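Cuaderno de laboratorio – celda de picking, febrero

Entrada 125. Rama: krasniqi-plan. Turno de mañana, con Orest.

Retomo donde lo dejó Melaniia. El planificador de agarres ya publica candidatos con el formato nuevo (pose, anchura, puntuación, id de segmento) y el nodo de movimiento los lee sin el adaptador. He borrado el adaptador. Si alguien lo necesita para Skusness, está en el historial.

9:15. Arranque limpio. El driver del brazo tarda en dar la primera posición de articulaciones y el planificador se queja tres veces antes de estabilizarse. No es grave, pero ensucia el registro. He metido una espera explícita al primer mensaje válido en lugar del sleep que había.

9:40. Calibración mano-ojo. Repito la de ayer porque el error de reproyección no me cuadraba con lo que veíamos al bajar. El fallo era mío: el fichero cargado era el de la cámara anterior. Con el bueno, la nube cae sobre el suelo del cajón sin el escalón que veíamos en la pared del fondo. Queda pendiente que el lanzador compruebe el número de serie y se niegue a arrancar si no coincide. Orest lo apunta en el tablero.

10:30. Segmentación. El modelo sigue partiendo los envoltorios metalizados en trozos. Cada pliegue brillante le parece un objeto distinto y el planificador recibe varios candidatos para la misma cosa, todos pequeños y con normales absurdas. Pruebas:

– Subir el umbral de fusión de segmentos contiguos. Une bien el envoltorio, pero también lo une con lo que tenga pegado.
– Rellenar los huecos de profundidad con la mediana local. Mejora los bordes, no el centro. En los reflejos fuertes la cámara no devuelve nada y la mediana se inventa un plano.
– Usar la imagen de color para decidir la fusión y la profundidad solo para la altura. Es lo que mejor va de momento. Lo dejo activado con el parámetro merge_source en «color».

11:20. Planificación. El problema gordo de hoy. Cerca de la pared derecha el planificador da por buenas trayectorias que en la celda no me gustan nada. El modelo de colisión contiene los eslabones, la pinza y las cinco caras del cajón, pero el mazo de cables no existe para él. En simulación el brazo baja limpio; en la realidad los cables van por delante de la articulación y ocupan bastante más que el eslabón.

Primera solución, la rápida: inflar el último eslabón con un margen de 50 mm. Funciona, en el sentido de que ya no propone pasar rozando, pero nos deja sin la franja entera junto a la pared. Todo lo que esté ahí sale como inalcanzable.

Segunda: dos cápsulas fijas a la muñeca que sigan el recorrido habitual del mazo. Medidas a ojo, con regla. El planificador recupera parte de la franja y rechaza las orientaciones malas. El tiempo de plan sube, aunque sin molestar. Añadí además un coste por giro de la muñeca más allá de 90 grados respecto a la postura de reposo, para que no elija la solución que retuerce los cables cuando hay otra equivalente.

12:05. Pruebas con la escena mezclada: el envoltorio plateado con la mancha roja, el bloque verde de construcción, la pieza grande gris, el anillo claro y lo demás. Velocidad reducida.

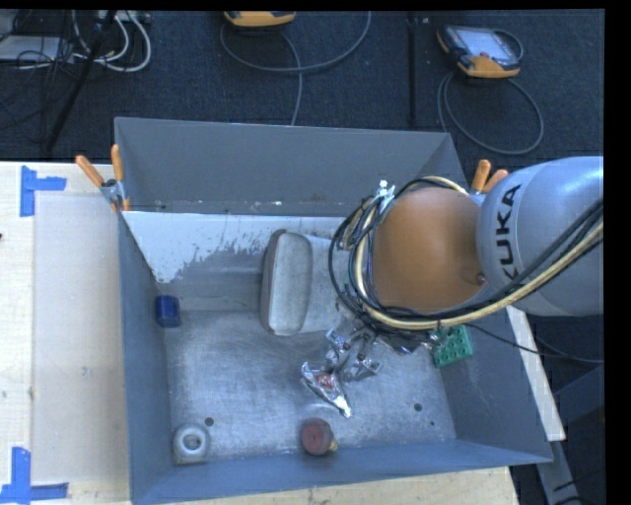
El envoltorio está bien de altura para la pinza. Lo que me preocupa es el bloque verde, al pie de la pared derecha y con cables por encima: con las cápsulas puestas, el planificador solo admite entrar con la pinza girada, y la puntuación de ese agarre es mala. Rory Niven opina que las cápsulas rígidas son un parche, que el mazo cambia de forma con cada postura y que sería mejor aprender un volumen barrido a partir de grabaciones, aunque cueste una semana. Para él, mientras tanto, lo sensato es penalizar la franja en vez de prohibirla y dejar que el robot vaya primero a por lo del centro.

Lo de penalizar lo hago ya, son cuatro líneas. Lo del volumen barrido lo hablo con Tiziana antes de prometer nada, porque habría que grabar con el cajón vacío y la celda está pedida para Hident.

12:50. Penalización metida como coste lineal con la distancia a la pared. Commit 2632 en el contador interno. Los tests de regresión pasan todos menos el de «objeto en esquina», que esperaba el agarre antiguo. No lo toco hasta decidir si el esperado sigue teniendo sentido.

Pendiente:
– comprobación del número de serie en el lanzador (Orest)
– pasar las cápsulas del código al fichero de descripción del robot
– revisar el test de esquina con Melaniia
– preguntar a Yaroslav si en Musport usan el mismo recorrido de cables; si no, las cápsulas tienen que ir por celda

Dejo el brazo en reposo y el registro de la mañana copiado en la carpeta compartida.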